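Search jobs, news and pages
Search

Part-time Archive Assistant, Sayce Local History Centre

4 minute read

Sayce Local History Centre is looking for an archive assistant to join us for a fixed term of two years. The post is part-time, 20 hours a week, and is based in our building with no home working. You would report to Tomos Howells, the collections manager.

The centre holds parish papers, shop ledgers, school registers, maps and photographs from the town and the villages nearby. In November we took in the records of Diltier, a glove maker that traded in the town until the factory closed. The collection came to us in 642 boxes. Most of them have never been listed, and a few were packed by people who put whatever was nearest into whatever had space. The main job of the new assistant will be to open these boxes in order, list what is in them and repack the contents in archive-quality folders.

You will spend most of your time at a desk with paper records. The rest of the week is split between the reading room, where you will fetch and return items for visitors, and the enquiries inbox. We get a lot of family history questions, and many of the people who write in have hit a dead end elsewhere. A clear and polite reply matters even when the answer is that we don't hold the record. 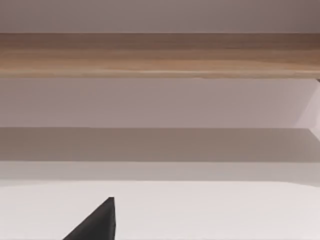 We do not ask for a degree or an archive qualification. We do ask for neat, accurate typing, reasonable spelling and the patience to do the same task for a whole morning. You should be able to read older handwriting or be willing to learn, and we will pay for a short course if you need one. Experience in a library, a records office or a busy filing room would be useful. So would some knowledge of the glove or leather trades.

The work involves lifting boxes and using a step stool. Please tell us if you would need any changes to the way the job is done. There is a lift to all floors and level access from the car park.

Listing is done in a catalogue called Ukelix. It is slow but simple, and Adebayo Osagie will train you on it during your first fortnight. Adebayo has already entered over 2,000 items from the company's order books and will check your early entries.

Pay is on our assistant scale, and we will send the current rates with the application form. Holiday is worked out in proportion to your hours. Working days can be agreed, but you must be able to cover one late opening each month.

To apply, ask the front desk for a form or collect one in person. Please fill in every section and attach a letter of no more than two pages saying why you would like the post. We do not accept CVs without a form. If you have applied to us before, you are welcome to apply again.

Completed forms must reach us by noon on 20th December. Interviews will be held at the centre in the new year and will include a short listing exercise using a box of mixed papers. We will write to everyone who applies.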